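Bavgate bets on a box

23 Jun 2023 — Kitchenware maker Bavgate says its new Sorari food container will keep leftovers fresh for 17 days. The claim comes from the company's own tests, and it has not said what food was used.
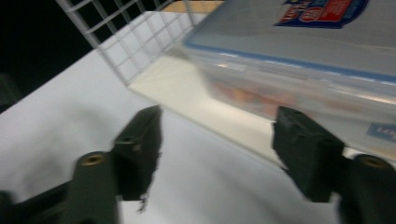
Bavgate wants shoppers in Stostedthorpe to pay $30 for a set, starting in September. That is a lot for plastic with a lid. The clear sides and thin blue band at the seal look much like what discount stores already carry. Ladefoged, the chain stocking it, has ordered 400 sets and would not say whether it ran its own checks.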